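Maddocks Community Laundry Room – Progress Report to the Plirura Fund
Tue 19 February

Dear Angharad Gwynne,
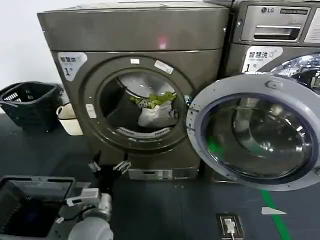
It has been a full and happy winter for us, and I'm so glad to be able to share a bit of it with you (Mali says I should keep it short, so I will try!). Since the fall we have done 641 loads for families in temporary housing, and of the $1,399 you granted for soap and supplies we still have $200 in hand, with enough detergent on the shelf to see us into spring.

The evening hours have been the big change. Rhun Voyle opens up after supper now, and parents who work days have been coming in with the kids, who do their homework at the long table – it gets noisy, and we like it that way.

We did fall behind on the Spanish and Dutch leaflets. Wim Verbeke has promised us the Dutch one soon, and Gwion Jarman is still looking for a printer we can afford. Both should be ready by April, and I will mail you copies.

With warm thanks,
Mali Gittins and all of us at Maddocks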